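4.2 Collecting the demonstrations

All of the demonstrations used in this paper were given by remote control. The operator stands a little way off from the robot, holds one handle in each hand, and sees what the head camera sees. We had tried guiding the arms directly by hand in an earlier round at Lumstead, and we were fond of that method, but with two arms it asks a good deal of one person, and the operator's own hands kept turning up in the camera view. Remote control took longer to learn – most of our operators needed the better part of an afternoon before they felt at home with it – and in return it gave us recordings in which the robot sees during training much what it will see later on its own.

The task we call Tidy is the simplest of the four in the Stevorholm set to explain and, to our surprise, one of the harder ones to show well. The robot begins with both grippers open and a wastebasket on the floor in front of it. One small item lies somewhere on the carpet, and the job is to put it in the basket. We left the rest of the room furnished as people furnish rooms, with a sofa along one side.

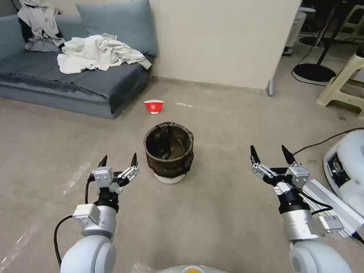

Operators were asked to work at whatever pace felt natural to them and to start again if they lost their place. We gave no rule about which arm to use. Gheorghița Oprea, who ran most of the sessions, noticed early on that newcomers would reach with their favored hand even when the other arm was plainly closer, and we talked at some length about whether to correct this. In the end we let it be, and kept a short written note with each recording so that the habit could be studied afterward. Over 300 demonstrations of Tidy were kept in this way, out of 707 for the whole set.

Between demonstrations the item was moved by hand to a new spot, and the basket was shifted a little as well, so that the robot could not simply learn one fixed reach.

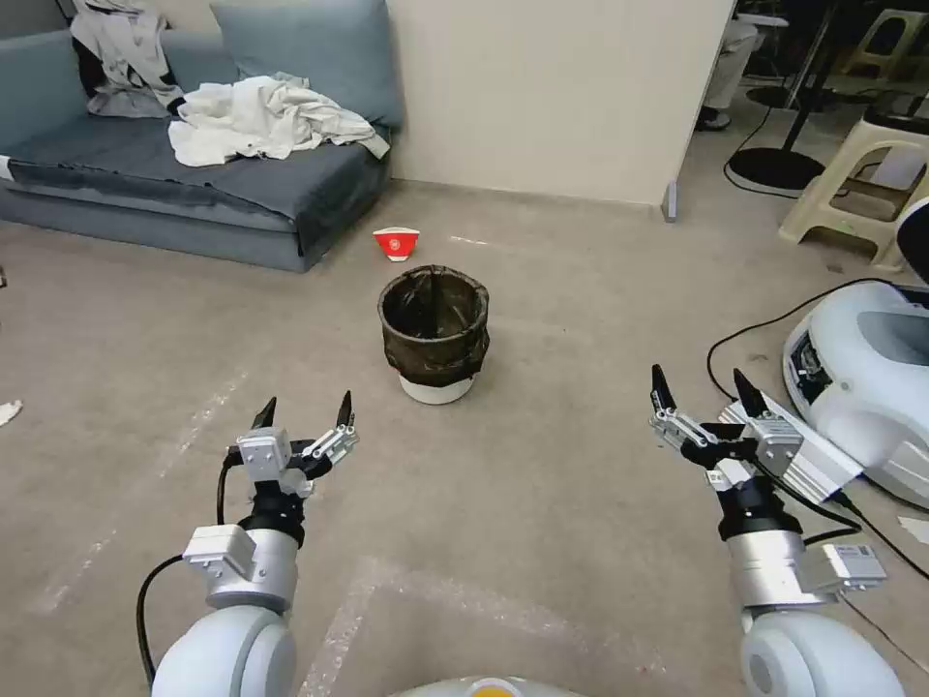
Figure 4. The Tidy task during data collection, from the robot's head camera.

Small, light items gave our operators the most trouble, and we would like to dwell on them for a moment, as they shaped several choices made later in the paper. A bowl can be taken by the rim from nearly any side, and a gripper that arrives slightly off will usually still close on something. A paper cup is less forgiving. When it lies on its side, as the red and white one does in Figure 4, the operator has to judge how far to open the fingertips and how low to bring them, all from a camera well above the floor, and a small nudge is enough to send the cup rolling. We kept the demonstrations in which this happened and the operator recovered – they are slow and a bit untidy, but the policy described in Section 5 learned from them how to try a second time.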